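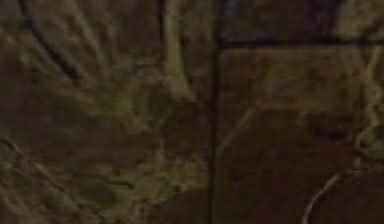 Simulated close-up, out of focus: brown panels, a dark vertical seam and pale streaks.

Workshop Tips: Before You Pay for a New Wrist Camera

Every seller of bench robots has a cure for a blurry view, and the cure always costs money. Dunleavy wanted me to buy a lens kit for the camera on my Nillby arm. I don't doubt it's a nice kit. I'd still try these first.

Test at the distance you work. A lens that looks sharp across the shop can turn to mush a hand's width from a cabinet door. Focus on a printed page held where the job will be, then lock the ring.

Wipe the lens with a clean, dry microfiber cloth, power off. Skip the miracle sprays. I have two bottles and can't tell them from each other.

Check the simulator separately. Cleaning glass does nothing for a rendered view. If that one is soft, look at the blur setting, the texture size and how close you've parked the virtual camera. Mine had come back from an update in May with blur switched on.

Don't trust a seam by itself. A dark line between two brown panels may be a fine landmark, but heavy streaks in the surface can confuse things. I put a square of plain tape near the joint and teach the arm from that. Kumudini Mollah says tape is cheating. Her arm misses more than mine does.

Write down the settings before touching anything. The Clununeo software promises to remember them. It forgot mine twice, including an exposure value of 700 that took me all evening to find again.

Tighten the bracket last, with the cable already clipped down. Do it the other way and the cable pulls the camera around.

Rochelle Sorensen swears by recalibrating every morning. I do it when I've moved the camera or bumped the arm, and the parts come out the same.

Updated 1/18/25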